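Olá de novo! Na edição passada prometi que ia falar do kit de manipulação da Stultier e depois enchi a newsletter toda com a feira de janeiro, por isso hoje pago a dívida (e obrigado aos que escreveram a cobrar, li tudo).

Para quem chegou há pouco: o kit chama-se Gokus e é vendido para laboratórios pequenos, escolas técnicas e gente teimosa como eu, que quer ter um braço robótico em casa sem vender o carro. Vem com o braço, a pinça de dois dedos, uma câmara pequena para o punho, a fonte de alimentação e um grampo de mesa que é a peça mais bem feita de toda a caixa. Paguei 713 euros, portes incluídos, e estou a usá-lo há várias semanas, quase sempre à noite, quando a casa está sossegada.

A montagem. O manual diz 75 minutos. Eu demorei uma noite inteira e um bocado da manhã seguinte, mas a culpa foi em parte minha, que apertei a segunda junta antes de passar o cabo e tive de voltar atrás. O manual está em inglês, com uma tradução portuguesa que chama "punho" a duas coisas diferentes (uma delas é o botão de emergência, imaginem o susto). Se comprarem, usem os desenhos e esqueçam o texto. E guardem bem o saquinho dos parafusos curtos, porque sobram dois e vão fazer falta mais tarde, quando quiserem trocar as pastilhas dos dedos.

O software instala-se depressa. Corri-o num portátil com 16 GB de memória e nunca se engasgou, nem com a imagem da câmara aberta ao mesmo tempo que a gravação. A interface é feia, com uns botões cinzentos que parecem saídos de uma impressora antiga, mas está tudo onde se espera. Gravam-se os movimentos guiando o braço à mão, dá-se um nome à tarefa, repete-se as vezes que a paciência deixar e depois treina-se. Quem quiser mexer no código pode, está tudo acessível, e foi aí que o Wiroj Onsri me salvou: ele tem o mesmo kit há mais tempo e mandou-me um ficheiro de configuração com os limites de velocidade bem mais calmos do que os de fábrica. Instalem isso no primeiro dia! De origem, o braço arranca com uma pressa que não combina com uma mesa de sala.

Comecei pelos cubos, como toda a gente. Pegar num cubo e pousá-lo noutro sítio é a parte fácil e ao fim de uma tarde já estava aborrecido. Passei para canetas, depois para colheres (detestei as colheres), e por fim para aquilo que me interessava desde o início: tecido.

E aqui a conversa muda. Um pano não tem uma forma certa. Larga-se na mesa e cai de uma maneira, larga-se outra vez e já é outro objeto. A câmara no punho ajuda muito, porque vê a dobra de perto mesmo antes de a pinça fechar, mas também tem o defeito de perder a noção do resto: quando o braço desce, o pano ocupa quase tudo e os cantos deixam de se ver. O Somkiat Boonchu, que costuma responder às minhas dúvidas no fórum do kit, sugeriu-me juntar uma segunda câmara fixa por cima da mesa. Ainda não o fiz. Está na lista, juntamente com arrumar os cabos.

O que aprendi até agora com os panos, sem grande ordem: as cores fortes dão-me menos trabalho do que os tecidos brancos numa mesa clara. As dobras altas e redondas são boas para agarrar, as pontas coladas à mesa são um inferno. Convém abrir bem a pinça antes de descer, porque quando desce meio fechada empurra o tecido para a frente e fica ali a varrer a mesa como quem limpa migalhas. E se houver qualquer coisa escondida no meio do pano, a brincadeira fica muito mais divertida, porque é preciso decidir se se puxa o tecido ou se se vai diretamente à abertura. Passei um serão inteiro nisto e jantei às onze.

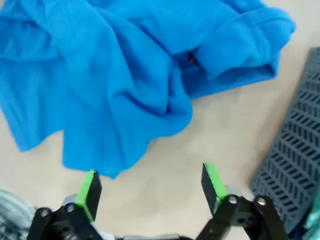
A pinça aberta diante do pano azul. No meio das dobras espreita uma pontinha laranja-avermelhada.

Falando da pinça, que é onde o kit ganha ou perde: gosto dela. As faixas verdes na parte de dentro dos dedos agarram o tecido sem o trilhar, e até agora não estraguei nenhuma peça de roupa. O que me irrita é a largura dos dedos, que para uma dobra fina são uns calmeirões. A Sinard vende umas pontas mais estreitas que dizem servir neste modelo, mas ainda não as experimentei e não quero recomendar nada às cegas. Se algum de vocês as tiver, escreva-me, por favor.

Quanto ao apoio ao cliente, tive uma experiência boa e uma assim-assim. A boa: um dos motores fazia um ruído esquisito e a Stultier mandou-me outro sem discutir. A assim-assim: pedi o desenho do suporte da câmara para imprimir uma versão mais inclinada e ainda estou à espera. Entretanto fiz um calço com cartão e fita, feio como tudo, e tem aguentado.

Também me perguntaram pelo kit da Vandenberghe, que custa mais 100 euros e vem já montado. Só o usei uma tarde, emprestado, e pareceu-me mais silencioso e mais firme. Para uma sala de aula, onde ninguém quer perder duas aulas a apertar parafusos, talvez escolhesse esse. Para mim, que gosto de abrir as coisas e de me queixar delas, o Gokus serve muito bem e não o troco tão cedo.

Se estão a pensar comprar, vejam primeiro se têm uma mesa pesada. A minha primeira era leve e andava aos saltinhos a cada movimento mais brusco, até que mudei tudo para a mesa grande. Deixem também uma tomada livre ao alcance da mão para cortar a corrente depressa.

Na próxima edição conto como correu a história de dobrar toalhas, que por enquanto vai entre o mau e o cómico. Quem quiser o ficheiro de configuração do Wiroj é só responder a este email com a palavra "calma" no assunto, que eu reencaminho (ele já me deu autorização!).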